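4.2 Open-day sessions

The second set of sessions was recorded during the open day at the Lekow site in July. Visitors entered in small groups and watched from the doorway while the humanoid worked in the bedroom area. Over the day we logged 491 attempts, compared with 925 in the closed sessions described in Section 4.1. The object set and the task instructions were the same in both.

Two changes were made for the public sessions. Walking speed was capped at the lower of our two settings, and an operator held the stop button at all times. Groups were asked to stay silent during an attempt, but this was not enforced, and we did not remove attempts with talking from the data.

The robot was tethered throughout (Figure 3). Tether length limited how far it could turn beside the bed, so all attempts began with the robot facing the shelves. 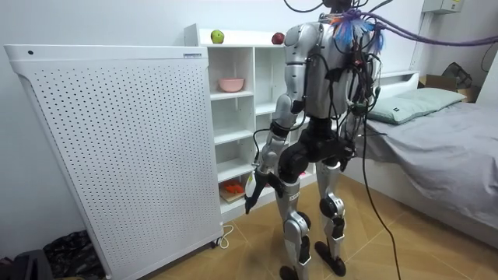
Figure 3. Humanoid robot at the shelving unit in the bedroom area, seen from behind, with the tether cable running to the floor.

Attempts stopped by the operator are counted as failures in Table 2.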